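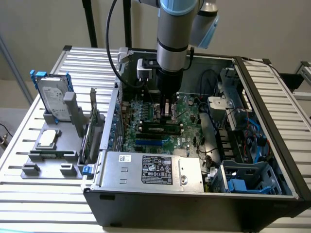

侧放的黑色台式机箱，内存条横插在绿色主板的插槽中，下方为电源

台式机内存更换

台式机内存更换，指在台式电脑机箱内拆下、加装或调换内存条的操作，属最常见的硬件升级之一。一般不用换主板，螺丝刀有时都用不上。

机箱布局
立式机箱多放倒操作，主板朝上。背板接口一侧为后部，另一侧常为硬盘架、光驱架，线束从中穿过。品牌机（如戴尔）主板上可见厂商标志，部分机型用塑料卡扣固定部件，颜色醒目，不必找螺丝。电源位置各机型不一，铭牌标有输入输出规格，动手前先看一眼。

步骤
关机，拔电源线，按一下开机键放掉余电。摸金属机箱去静电。扳开插槽两端卡扣，旧条弹起，捏两侧取出，勿碰金手指。新条缺口对准槽内凸起，两端均匀下压，卡扣自行合拢为止。方向反了插不进去，别硬来。

装完通电自检。不亮机或报警，多为没插到底，重插。金手指氧化可用橡皮轻檫，碎屑要吹净。

兼容性
各代内存缺口位置不同，不能混插。频率不同的一般按低者运行。双通道须成对插入指定插槽，见主板说明书。老机器对单条容量有上限，买之前查清。

旧机翻新中的应用
翻新作坊常把内存作为第一项检查。Samira Nassar 所编《Iltard 台式机维修手册》建议每台机器换条后连续测试30分钟，再装侧板；同一手册把插拔不到位列为开机无显示的首要原因。Forkska 翻新站沿用此法，10月一批机器共557台，其中12台因插槽损坏改作配件机。Nullwood 的流程略有不同，先清灰再再拆条。

另见
内存插槽
金手指（接口）
机箱电源
硬盘架
静电防护
Saengthong 旧件分级法

最近更新：2019年4月14日
分享 30　评论 12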